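Local Help Pages: Schools, Clubs and Outings
Last updated in January
Print this page | E-mail this page

What should we expect from the robot arm demonstration at the Karnport open day?

Posted by Dezső Borbély

I'm taking a group of nine kids, mostly fourth and fifth graders, to the open day at the Karnport workshop on Monday. The flyer says there's a demonstration of robot arms stacking blocks and doesn't say much more than that. I called and got a recording with the parking directions.

What I need to know is how long the demonstration runs, whether children can get close enough to see anything, and whether the arms are running by themselves or somebody is steering them. One of the parents also asked if it's loud. We can get there at 9:30 or wait until after lunch. It's a 62-mile drive, so I'd like to have some idea before I fill up the van. If anyone went to the last one, please tell me how it was.

Reply from Ingeborg Vogler

I went to the last one with my sister and her two boys. The session we saw ran 20 minutes and then they took questions. It was not loud. There is some motor noise when the arms move, and you can talk over it.

The work is small. If you're expecting car factory robots, these are tabletop arms, and the things they handle are ordinary toy blocks and plain wooden ones. They have a screen off to the side that shows the close-up views, and I would tell the kids to watch that and the table both, going back and forth. On the screen you can see how the fingers line up with a block, and you miss that completely from where the chairs are.

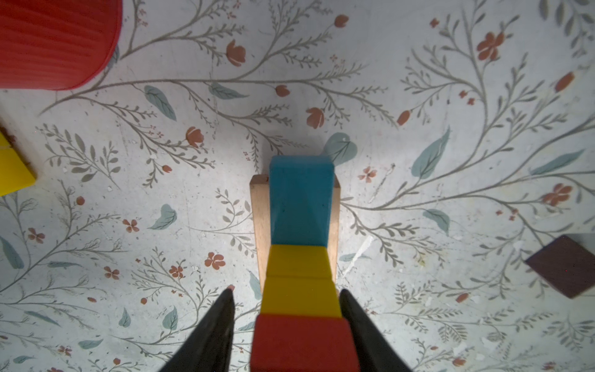

Blue block resting on a wooden one, with yellow and red blocks in line toward the gripper.

As to who is steering, when we were there a person was guiding the arms for the first part. The presenter explained it at the start but she talked fast, and my nephews missed it. I would ask her to go over it again for your group. She was nice about questions.

The arms go slower than kids expect. One would come down toward a block, stop, back up a little and come down again. My younger nephew thought it was broken. If you tell them ahead of time that it will be slow they'll do better. Mine lasted through the whole thing, but the older one started asking for the vending machine near the end.
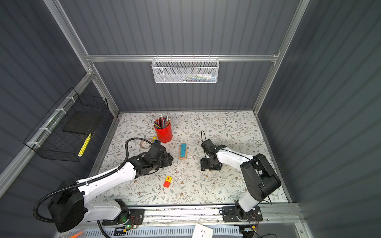 We sat in the second row on the left, and if I went again I'd pick the middle, facing the table straight on. From the side, one arm is often in the way of what the other one is doing. The chairs fill up from the back for some reason, so you should be able to get nine kids up front if you come ten minutes early. There's a rope, and they are strict about the rope.

The wooden blocks were the part my nephews argued about. Some have numbers printed on them, and the boys tried to guess which number would get picked up next. It kept them busy, so you could try that with yours.

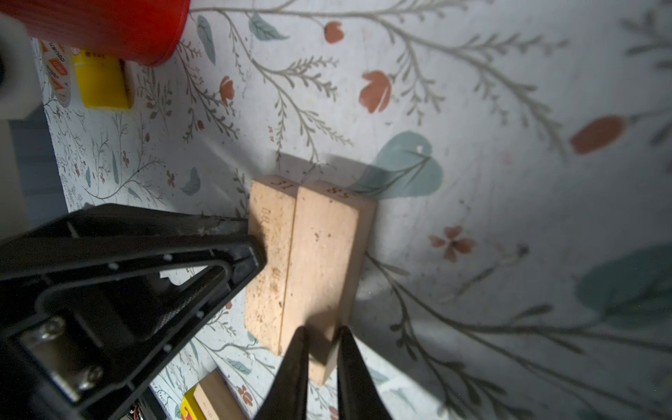
Wooden blocks 31 and 58, side by side on the tablecloth.

Go in the morning. We did the afternoon and the line for the Wendt Street lot was backed up to the light. Restrooms are down the hall past the coat rack. There's a table with handouts, but those are written for adults and I recycled ours.

Reply from nolley_dad

Its fine for that age. Bring snacks. We went at 9:30 and got right in. They only let 100 people in the hall at a time so if you come at 1 you might stand outside.

Dont park at Wendt, park behind the Omomari building and walk over. It's free and the kids can run around on the grass first. Not sure if the arms were doing it themselves when we went, I was in back with the baby.

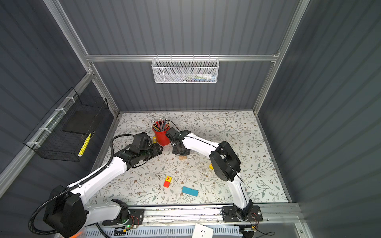
Reply from M. Tarrant, Nolley Elementary

I bring a class most years and have a couple of things to add.

The flyer doesn't mention it, but groups of more than six are asked to sign in at the front desk. Have a list of first names ready. It saves standing in the doorway with nine children in winter coats.

Ask whether they will let your group suggest the next move. They did this for us once when the room was quiet. A child said which block should go on top and the presenter passed it along. It took several minutes for one block and my class was very patient about it, more than they are with me. I don't know that they do it every time, and I wouldn't promise it to the kids.

I disagree a little with the advice about the middle. The middle is good for the table, but the screen is on the right, and shorter children can't see it past the adults from the center seats. I put my small ones at the right end of the front row and the tall ones in the middle.

If you have a child who is bothered by waiting, the hallway has a bench where you can still hear the presenter. One adult can sit out there and come back in. You don't lose your place.

Print this page | E-mail this page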